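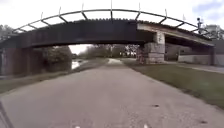 Part 2: Setting up your trail counter

Right, you've unpacked the box and charged the battery (if you haven't, go back to Part 1, I'll wait). This part covers mounting the Wivenance counter beside a shared path and getting your first numbers out of it. I've put in a fair few of these now, mostly along the Standgate trail, and I've made nearly every mistake going, so you may as well have the benefit of them.

Allow a morning. You'll want the counter, the two straps, the little hex key, a tape measure, your phone and a mate to walk up and down for you.

Choosing a spot

1. Walk the section first and look for somewhere people keep moving. Benches, bubblers, dog bag dispensers and map boards are all terrible, as everyone stops and mills about and you get one family counted over and over.

2. Stand where the counter would go and look straight across the path. You want something dull and still on the other side. Long grass waving in the breeze will drive the sensor mad, and so will a road with cars on it.

3. Check you've got permission for whatever you're strapping it to. Council posts usually need a quick email. Qianru Peng looks after our approvals and she likes a photo of the post and the nearest street name.

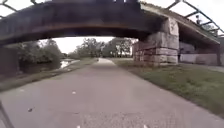 4. Measure the width of the path at that point and write it down. You'll be asked for it in the app, and I promise you won't remember it by the time you get home.

Note: one counter handles people walking in single file very well and people walking side by side rather badly. A narrow bit of path will always give you better figures than a wide one.

Mounting the counter

5. Thread both straps through the back plate before you hold it up to the post. Doing it afterwards takes three hands.

6. Set the lens at hip height on an adult. Too low and you'll be counting kelpies, too high and you'll miss the kids on scooters.

7. Turn the unit so the lens looks square across the path, then pull the straps tight. Give it a good shove. If it moves, tighten it again.

8. Lock the cover with the hex key and put the key straight back in your pocket!

Caution: don't use cable ties in place of the straps. They go brittle in the sun and you'll find your counter face down in the mud, as I did one May.

Pairing and testing

9. Open the app, tap Add Counter and hold your phone near the unit until the green light stops blinking. If it goes orange, turn your Bluetooth off and on and have another go.

10. Type in the path width and give the site a name you'll still understand next year. "Site 2" is no good to anyone.

11. Tap Test and get your mate to walk past ten times at a normal pace, then ten times on a bike if you've brought one. Nine or ten out of ten is fine. Anything less, nudge the angle a touch and repeat.

12. Tap Start Logging. The light goes out, which looks alarming but is quite right.

Note: the memory holds 1,000 hourly records, so a visit once a month leaves you plenty of room. Manouchehr Nazari set his to fifteen-minute records and filled it up in no time. Leave it on hourly unless you've got a particular reason.

If the first day looks odd

A total of 543 on a quiet weekday path probably means foliage, so trim it or move the unit along. A string of zeros usually means the lens cap is still on. Check that before you ring me, please.

Downloading and clearing the memory are in Part 3.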